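The first thing you notice in the Premholm market hall is the smell: cedar, beeswax, a little burnt sugar from the waffle stand. Follow the cedar and you reach Kakent, a two-room candle workshop that has been pouring by hand for 18 years and still sells out most weekends!

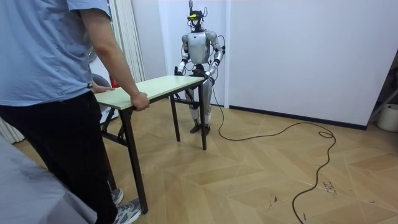 Photo: Kakent

Everything at Kakent starts with the wax. It comes from hives up the valley, gets strained 3 times and goes into the molds the color of strong tea. No dye is added, so a December candle is darker than a spring one, and regulars have their favorites. Mine is the winter pillar, which burns for a good 104 hours if you keep the wick short (I timed it, over many evenings).

Then there are the scents. El Ouafi is the one people ask for by name – orange blossom and black pepper, with something smoky coming up late, after the first hour or so. I bought one for my sister and kept it.
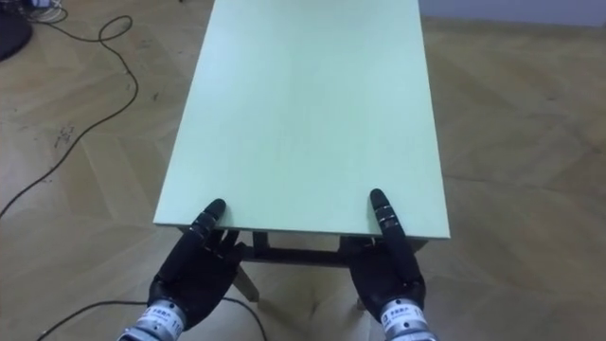
Trirusska is the newer blend and a stranger one, all birch tar and wild mint. It fills a hallway in minutes. The workshop made about 1,000 of them last winter, in tins small enough for a coat pocket, and I found mine on the bottom shelf behind the tapers.

The next open pouring day is Sun 11 February. Bring an old jar, because they'll fill it for you while you wait, and wear something you don't mind getting wax on.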